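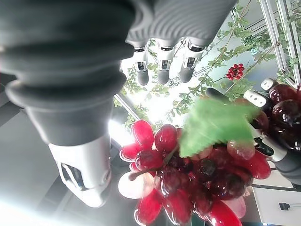
Prop Produce Set: Progress Report to Hodevel

Reporting period: November
Work package: 2, display fruit
Prepared by: Bakari Mugo, Skilow

1. Status

Work package 2 is on schedule. The grape portion of the set has been bought, sorted and checked. Tagging is under way. The citrus and stone fruit portion has been ordered from Cedico and has not arrived. Spending to date on the package is $2,347, which includes shipping and the storage bins but leaves out the unpaid Cedico order.

2. Grapes

The grant asked for artificial grapes that hold up as table fruit when seen from a short distance. The red bunches meet this requirement with one reservation, given below under gloss.

Color. The individual grapes are not all one shade. On the bunch used as the reference, the outer grapes are a bright, translucent crimson and the ones toward the center run from burgundy to almost black-red. A few are a pale pinkish white under strong light. A second bunch kept beside it is a deep wine red. Both shades were accepted. Mixing them in one bowl gives a more even match to store fruit than either does alone, and the display plan has been changed to call for mixed bowls.

Shape. The grapes are oval. Round grapes were offered at a lower price and declined.

Gloss. The surface is shiny and reads as plastic when a lamp is placed close. Highlights show as hard white spots. Two treatments were tried on spare grapes: a matte clear spray and a light coat of cornstarch. The spray dulled the surface evenly but took away some of the translucence in the lighter grapes. The cornstarch looked closer to natural bloom and came off on the hands. Neither treatment will be used on the main stock until the lighting for the display tables is settled.

Stem and leaf. The reference bunch has a thin brown stem and a large serrated leaf in bright lime green, attached near the top of the cluster. The green is stronger than we would like next to the dark fruit. Leaves will stay on for now. If the tables look too bright, they can be toned down with a thin brown wash.

3. Handling checks

Each bunch was lifted by the stem, set down, and lifted again from underneath. Grapes that came off were pushed back onto their pegs, and any that came off a second time were glued. Of the 26 bunches in stock, 5 needed glue. These have been marked on the stem with white thread so that they can be checked again before the set goes out on loan.

Bunches are now stored in a single layer. Stacking them flattened the leaves in the first week and left creases that a hair dryer on low heat only partly removed.

4. Problems

The first carton from Espinoza was packed without dividers. Stems had worked through the bags and scratched a number of grapes. The scratches show mainly on the dark fruit. Espinoza has agreed to replace the worst bunches at no charge, and the replacements will be packed in separate sleeves.

Tag cord is also an open item. The cord supplied is too thick to tie around the stems without hiding the place where the leaf joins. A thinner brown cord is being priced.

5. Next steps

Finish tagging the grapes once the thinner cord is on hand.
Inspect the Cedico order on arrival and record color against the same chart used for the grapes.
Test both gloss treatments again under the final lamps.
Send the updated inventory sheet to Hodevel with the next report.

No change to the budget or the end date is requested at this time.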